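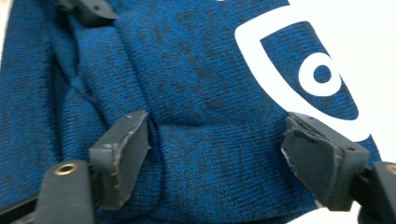 Robot Learning in Practice
Handout 5: Gathering demonstrations with a hand-held gripper
Course leader: Pierina Cirillo
Version of 22 March 2018

Read this before the practical. Sections 1 to 3 are background. Sections 4 to 7 are what you will need at the table. The written task is at the end.

1. What we are collecting

A demonstration is a recording of a person doing a task from start to finish, in a form that a learning system can use. For each moment in the recording we want two things: what the gripper's camera saw, and what the hand did next. The model is trained to produce the second from the first.

In this course the person holds the gripper directly. There is no robot arm in the room during collection. The arm comes in at the testing stage, in July, with the same fingers fitted to its wrist. This has a clear advantage in speed, and one drawback that you have to keep in mind all the time: your wrist can do things the arm can't. If you twist the gripper through a half turn to reach under a fold, the recording may look fine and still be useless.

2. Why cloth

Most introductory exercises use blocks or cups. A block has a position and an angle, and once you know those you know nearly everything about it. A knitted garment doesn't work like that. It can lie in any number of ways, it changes shape when it is touched, and half of it is usually hidden under the other half.

Cloth also shows up weaknesses in a data set very quickly. If every demonstration begins with the garment laid out in the same way, the model learns that one layout. It will reach for the place where the edge used to be. With blocks, you can sometimes get away with this. With cloth you can't.

The Dridance group's task is taking hold of a blue knitted garment, moving a part of it and letting go. Other groups have different items, but the rules are the same for all.

3. Terms used in this handout

Episode: one complete recording, from the start signal to the stop signal.

Grasp: the part of an episode from first contact to the point where the fingers hold material between them.

Reset: putting the item into a new starting state between episodes.

Recovery: a stretch of an episode in which the first attempt fails and the operator puts it right without stopping.

Rejected episode: one that is kept on disk but left out of training. We don't delete anything.

4. The grasp

Bring the fingers in open, wide enough to go either side of a fold. Press lightly into the material, then close. Keep the closing movement steady. A very fast close gives the model two or three useful moments and then a fully closed hand, with nothing in between to learn from.

Look for a raised fold. A flat area of knit is hard to pick up with two straight fingers, and the usual result is that the pads slide together over the top. If there is no fold, make one by pushing the fingers together along the surface. Record this as part of the episode. The arm will have to do it too.

Take up enough material to hold, but don't bunch half the garment into the gap. A thick bundle puts the linkage under load, and it hides the fingertips from the camera.

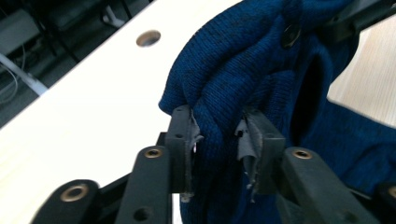
Zanetti asked at this point whether a grasp that catches two layers should be rejected when the operator only meant to take one. The rule we agreed on is that it depends on the task as written on the group's sheet. If the sheet says to lift the top layer, two layers is a failed episode, however tidy it looks. If the sheet only says to move the garment, it stays in. What you mustn't do is decide case by case, when you are tired and want the number to go up. Write the rule down before the first episode and leave it alone.

Folds close to buttons and openings need more care. A button between the pads stops the fingers closing fully, and the recorded finger width then says something different from what it says everywhere else in the set. Such episodes are allowed. Label them.

5. Resets

The reset is where most data sets go wrong. People get into a rhythm, and after a while they put the garment down in the same way each time without noticing.

Use the reset list. It gives a starting state for each episode: folded, bunched, one part turned under, printed side up, printed side down, and so on, in shuffled order. Follow the order given, including when two similar states come one after the other.

Move the garment as well as rearranging it. The model should see it in different parts of the table and against more than one surface. A print on the fabric deserves a special mention. White marks on dark cloth are easy for a model to notice, and if the print is always near the place you grasp, the model may simply learn to go to the print. Make sure some starting states have the print well away from the grasp and some have it hidden.

Don't smooth the garment out of habit. Creases left by the last episode are fine.

6. Wear on the fingers

The tape on the finger pads wears with use. The edges lift first, then strips come away and curl into the gap. This matters in two ways. The grip changes, so a closing width that held the knit on one day may let it slip on another. The look of the fingers changes as well, and the fingers are in nearly every picture the model gets.

A bit of variety here does no harm and probably helps. What causes trouble is a sharp break: all the training done with ragged tape and all the testing done with fresh tape, or the reverse. So:

Note the state of the pads at the start of each block of episodes. One line is enough.

Don't change the tape in the middle of a block.

After changing it, record a short set on a task you have already covered, so that both conditions appear for the same task.

If a loose strip gets caught in the garment, finish the episode and mark it. Don't pull it free with your other hand while recording. A hand in view is a reason for rejection.

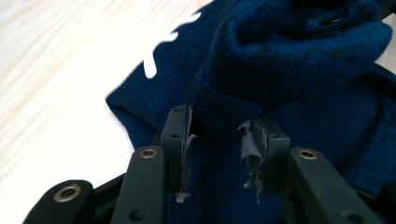 Famis wrote in the margin of the last draft: Wouldn't it be simpler to put new tape on before every session and be done with it? My answer is that it would be simpler for us and worse for the result. The arm's fingers will wear during testing, and a model that has only ever seen clean pads has had no practice with anything else. There is also the matter of time. Fitting tape properly is slow work, and badly fitted tape is worse than old tape.

Famis also asked about going over to bare plastic. We tried that with the first set of fingers and dropped it, as the knit slid out too often.

7. How much, and which to keep

The target for each group is 1000 episodes, of which at least 900 should pass checking. Bruren reached the first figure well ahead of the others last year and then lost a large share at the checking stage, mostly for repeated starting states. It is quicker to do the resets properly.

Work in blocks of 47. This is the length of the reset list — when you reach the end of the list, you stop, check the recordings and swap operators. No one should do more than 2 blocks in a row. Tired operators make shorter, rougher movements, and you can see it in the data.

Keep recoveries. Students often want to throw away any episode with a missed grasp in it, but an episode where the fingers slip, open, move a little and close again shows the model what to do after a slip. Without such examples it has no way of learning it. The attempt must be honest, though. Don't miss on purpose. Staged misses tend to look alike, and they teach the model to miss.

Reject an episode if:
the recording starts after the movement has begun
the gripper has been turned beyond the limit marked on the sheet
a hand or sleeve comes into view
the item leaves the table
the operator stopped partway to think or talk

A short pause is fine. A long one teaches the model to wait, and during testing it may stop over the garment and stay there.

8. Notes to keep

Each block needs an entry in the group's log with the operator's initials, the item, the surface, the state of the pads, and anything out of the ordinary. Write it at the time. Entries made up from memory at the end of the afternoon have been wrong often enough that I now mark them down.

Put file names in the log exactly as the recorder gives them. If you rename files, the link between the pictures and the finger widths is lost and I can't restore it for you.

Written task

Take one block recorded by your own group and one recorded by another. Watch both all the way through at normal speed. Then write up to two pages on the following:

How the starting states differ between the two blocks, and whether either has a habit in it that a model might pick up.

Which episodes you would reject, with the rule that applies in each case.

One recovery, described closely: where the first grasp failed, and what the operator changed.

Whether the state of the pads altered between the two blocks, and what you would expect to see in testing as a result.

Hand it in with a copy of the log pages for both blocks. Groups that haven't finished a block by then should see me before the next practical.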